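5.3 Does the simulated score predict anything?

The headline result of the previous section is that the policy trained with randomized kitchens completes more pick-and-place episodes than the baseline. We are less confident in that number than its size might suggest, and this section explains why. All of the episodes were run in simulation, and success was decided by a check on the final position of the target object. The check says nothing about how the object got there. An item pushed along the counter by a wrist scores the same as one that was grasped and lifted.

To see how often this matters, Golob and Holovko replayed 200 episodes that the simulator had marked as successes and labeled each one by hand. They worked separately and then compared labels. They disagreed on 9 episodes, mostly ones where a finger touched the object just before it slid. We left those out of the analysis instead of forcing a decision. The replays use the robot's own head view, the same view the policy receives, so the labelers had no angle that the policy lacked.

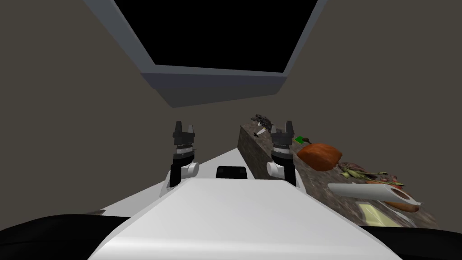
Figure 8. Head view from a rendered kitchen episode. The two grippers are held over the work area, with the stone-textured counter and its food items to the right.

Figure 8 shows the kind of layout that worries us. The counter is crowded, and the items differ a good deal in shape: a large roast, a sprawling bunch of leafy greens, a long white cylinder, a flat pale yellow block. Our generator places objects without asking whether a person would ever leave them that way. Kolev et al. argue that this variety is what makes a policy robust. It may be, but their evidence comes from the same generator that produced their training scenes, and so does ours. A test set drawn from the training distribution can show that the policy has learned the generator. It can't show much more.

Contact is the second problem. Leafy items in our scenes are rigid meshes. A real bunch of herbs folds, sheds pieces and catches on a finger pad, and a policy that has only met the rigid kind has had no reason to learn a gentle approach. The Wolasov benchmark handles this by dropping soft items altogether. We kept them, which makes our scenes look richer and, we suspect, makes our scores harder to interpret.

We also tried to repeat the ablation reported by Vlachou and Pavlović, in which removing lighting changes during training had almost no effect on success. With 366 training scenes we saw the same flat result. We don't read this as proof that lighting is unimportant. Our test renders vary very little in light, and a factor that is nearly constant at test time will look harmless whatever its true effect.

For these reasons we report the simulated scores only as a ranking of methods within one simulator. Whether that ranking survives on hardware is an open question, and the trials in Section 6 are too few to settle it.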